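White Socks, One Table and 15 Minutes

I used to fold socks on the couch with the TV on, and every single week I'd end up with a pile of singles stuffed down between the cushions. Then I moved the whole job to a table and I have never gone back!

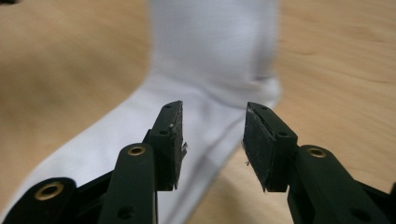
The big thing is to do the socks last. Shirts and towels first, get them out of the room, and then it's you and the socks and nothing for them to hide under. I set the oven timer for 15 minutes (I'm competitive, even with an oven) and most weeks I beat it.

White socks are the worst of the bunch. They all look the same until you put them on and one comes up to your ankle and the other halfway to your knee. So I lay them flat, toes all pointing the same way, and match by length before I look at anything else. Then I check the heels. A sock with a thin gray heel goes with another tired one, and a newish one gets a newish partner — mix them up and you'll be throwing out half a pair by March.

For folding, I quit doing the tight ball years ago. It stretched out the cuffs on all my Lashari ones, and those weren't cheap. Now I lay one sock on top of the other, fold the toe up to the middle, and bring the cuff down over it. They stand up in the drawer like little envelopes and I can see every pair without digging.

Singles go in a jar on top of the dryer. They get 3 washes to find their other half and after that they're dust rags. A sock over your hand is wonderful on window blinds, by the way, and on chair rungs too.

A few readers asked about lint. Turn the socks inside out before they go in the washer, and keep them away from the towels if you can stand running an extra load. If they still come out fuzzy, a dry rubber glove rubbed one way down the sock picks up most of it.

Oh, and my sister-in-law swears by those mesh bags from Pistport, one per person. I tried it for a month and kept forgetting to zip mine, so I ended up with an empty bag and socks all over the drum. If you're a zipper person, go for it! Next week I'm tackling the dish towel drawer.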